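Review: the Pirka evening pass for the Sullard Song Contest

By Asger Kvaran

I have followed the Sullard Song Contest from my sofa for many years, and this September I paid for the Pirka pass for the first time. It costs 60 dollars and gives you all 3 evenings as a live stream, the rehearsals, and a voting account. I write here what I got for the money, because the page where you buy it explains very little.

Setting up

The registration took longer than I expected. You have to confirm your address two times, and the second letter went to my junk folder. After this the program was easy to install on the television. The picture was sharp on all the evenings and the colours were natural. The sound is the strong side. I could hear the strings behind Araceli Alcaraz very clearly, even in the quiet part of her ballad, and on the free broadcast this part is usually covered by the applause.

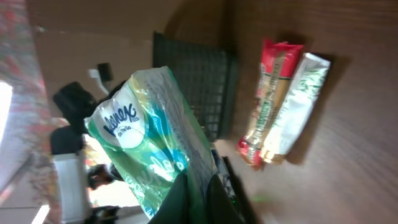
Kleenex On The Go tissues.

The ballad was for me the best song of the contest, and I am not a person who cries easily at music. Bergþóra Kárason had the better voice, but her song was too long in the middle and the jury from Mondton punished her for it. She finished third. I would have put her second, in front of Preben Damgaard, whose humour I do not understand.

The voting

Every pass holder receives points to divide between the singers. I like this system more than the telephone vote. You can change your mind until the last song is finished, and the screen shows you clearly what you have already given. On the final evening the voting page was slow, and my points were accepted only at the third try. A counter in the corner said that 2,000 people were waiting. For a paid service this should be better organized.
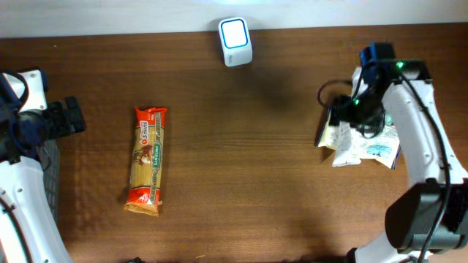
The hosts and the extras

Skarphéðinn Kjærgaard hosted all the evenings. He is calm and he knows the history of the contest, but he speaks over the first notes of almost every song. You can choose a stream without commentary, and I recommend it. It is hidden in the menu under "Audio", not under "Language" where I was looking for it.

The rehearsals are the best extra. They are not edited, so you see also the mistakes and the waiting. The interviews are short and all the singers get the same questions. There is also an archive with 598 old performances, but the search finds only the family name of the singer, not the title of the song.

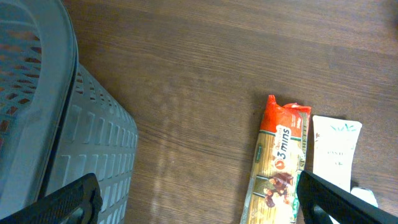
Is it worth the price?

If you only watch the final, no. The free broadcast is good enough and you can read the results the next morning. If you like to follow the whole contest and to vote, I think the price is fair. I would like a cheaper pass without the archive, and I have written to Pirka with this suggestion. They have not answered yet.

My rating: seven out of ten.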